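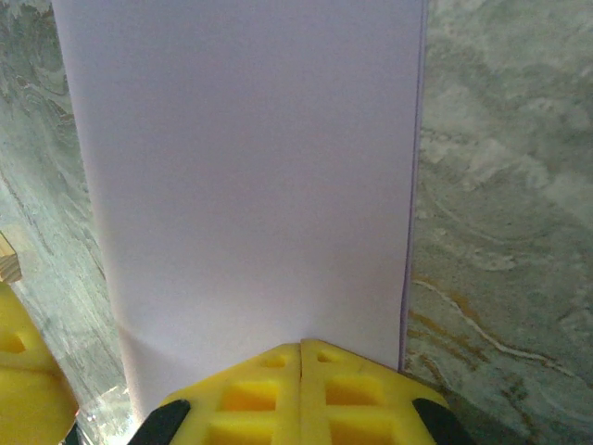

Passengers who write to Skumness Airport often ask why a flight was delayed by a single gull, and the airport's standard reply says that one medium-sized bird can be enough to damage an engine on take-off. Bird strikes, also called birdstrikes or avian strikes, are collisions between aircraft and birds. They are among the most frequently reported safety events in civil flying, and most of them cause no injury to people and little or no damage.

Reading time: 3 minutes

Where and when strikes happen

Most strikes take place close to the ground, during take-off, the first part of the climb, the approach and landing. Birds spend much of their time at these heights, and airfields offer them open grass, standing water and a clear view of predators. Strikes are less common at cruising height, although large soaring birds and migrating geese are sometimes met well above 3,000 feet.

The risk changes with the season. In northern Europe it tends to rise in late summer, when young birds leave the nest and fly poorly, and again during the autumn migration. Coastal airfields also have trouble in hard weather, when gulls and waders move inland to feed or rest on short grass.

Effects on aircraft

The force of a strike depends on the weight of the bird and, to a much greater degree, on the speed of the aircraft. The parts most often hit are those facing forward: the nose, windscreen, wing leading edges and engines. A bird drawn into a jet engine may bend or break fan blades. If several birds enter at once, or if more than one engine is affected, the loss of power can be serious.

Light aircraft fly more slowly but have thinner windscreens, and some are not built to any bird-strike standard. Helicopters are also exposed, as they spend long periods at low level.

Large passenger aircraft must meet set requirements before they enter service. Engines are tested by firing birds or gelatine substitutes into them while they are running, and windscreens and tail surfaces are checked in a similar way.

Control on the ground

Airports manage the problem mainly by making the airfield less attractive. Grass is often kept longer than on a lawn, so that birds cannot easily see one another or reach the soil. Ponds are netted or drained, and food waste is kept in closed bins. Planning authorities may consult an airport before allowing landfill sites or new wetlands nearby.

Birds that do settle are moved on by patrols using recorded distress calls, flares or trained falcons. Birds grow used to any one method if it is repeated too often, and patrols usually vary what they do.

Skumness Airport

Skumness, a regional airport beside the Isness marshes, is an example of a coastal site with a high number of bird movements. Its patrol unit logged 229 strikes over ten years, most of them involving gulls, lapwings or swallows. In February of the final year, a turboprop operated by Juleck returned to the airport after a strike on climb-out – the crew shut down one engine and landed normally.

The airport later fitted an Esfahani bird radar, which follows flocks crossing the runway approach and warns the control tower. Grass on 400 hectares of airport land is now managed under a single cutting plan.

Reporting

Pilots, engineers and ground staff may all report a strike. Remains found on an aircraft or runway are identified by eye where possible, or by feather structure or DNA. Knowing the species helps an airport decide which measures to use. Figures from different countries are hard to compare, as some count only confirmed strikes – others include near misses.

Related articles
Runway incursion
Engine failure on take-off
Airport grassland management
Wildlife radar
Windscreen testing
Isness marshes

This site uses cookies to remember your settings and count visits. Accept | Manage cookies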